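Bench notes: reheating steamed buns in a small electric steamer

From the kitchen equipment pages of the Clollach newsletter, 19 November 2023

Several readers wrote in after the September issue to ask why their frozen buns come out with a wet skin on the underside and a dry crown. Most of them use a compact electric steamer pot with a perforated basket. The notes below cover loading, timing and lid handling for that type of appliance. Bamboo stacks on a wok behave differently and will get their own item.

Water level. Fill the base to the lower mark only. A full base takes longer to come to a boil, and in a shallow pot the surface spits through the holes once it does. Iulian Pascu measured the basket clearance on the Meng pot in our test kitchen and found that the upper mark leaves very little air space under the basket. At the lower mark the underside of the bun is exposed to steam and no splashing was recorded. Descale before testing anything. A scaled heating plate cycles off early and gives a false reading on time.

Loading. Three buns is a sensible load for a small round basket, set in a triangle with open holes between them and around the rim. Buns expand as they warm, and two that touch will fuse at the contact point and tear when separated. A fourth bun in the center blocks the main steam path, and the outer three then heat unevenly. If you need to serve four, hold one back for a second run or reheat it first and keep it on the plate. Do not stack.

Liners. Paper rounds stop the dough from sticking, but a solid liner covers most of the perforations and collects condensate. Use punched paper or cut small squares slightly wider than the base of each bun. A light wipe of oil on the steel works for plain buns with a dry base. It does not work for filled buns that have leaked in the freezer.

Timing. Start the clock when steam comes steadily from the lid vents. Switching-on time is a poor reference, as it varies with water volume and tap temperature. From the refrigerator, plain buns of 90 grams needed eight minutes. From frozen, the same buns needed around 14. Filled buns should be opened and checked at the center on the first run with any new brand. We used Droltia plain buns throughout, from a single case of 144, so batch variation should be low.

Lid handling. Glass lids let you check progress without opening the pot, at least until they fog. Keep the lid closed for the whole cycle. On completion, switch off and wait 30 seconds, then lift the far edge first so that the steam leaves away from your hand. Tilt the lid while it is still over the basket's edge and let the condensate run down the rim. Bring it straight across the buns and the drips will land on them, leaving translucent spots that do not recover.

Put the lid down flat on the table, to the side opposite the plate. Aurelia Mocanu tried both sides during the trials and recorded fewer collisions with the lid on the left and the plate on the right, close to the pot's handle. The transfer distance is short and nothing passes over the glass. Left-handed cooks should reverse the arrangement.

Transfer. Move one bun at a time. Grip low on the sides with light, even pressure, lift vertically until the base clears the basket wall, and only then move across to the plate. Pinching the crown leaves dents. Wide flat tongs with silicone tips did best in our comparison; the Zukberg pair with ridged steel tips marked every bun. If a bun sticks, rotate it a few degrees before lifting. Pulling straight up on a stuck bun leaves the bottom skin in the basket.

Plate. A wide plain plate is adequate. Place the first bun away from the middle so that the others can be added without shifting it. Warming the plate beforehand reduces condensation under the bun.

Cleaning. Empty the base once it has cooled and leave the basket and lid off overnight. Starch residue in the perforations should be soaked in warm water and brushed from underneath. Check the lid vents at the same time. Two small holes are easily closed by dried dough, and a blocked lid will rattle and spit at the rim.

Corrections to the timings are welcome, particularly from readers at altitude. Please give bun weight, starting temperature and water level with each result.

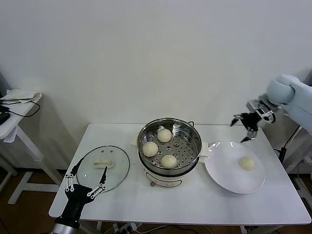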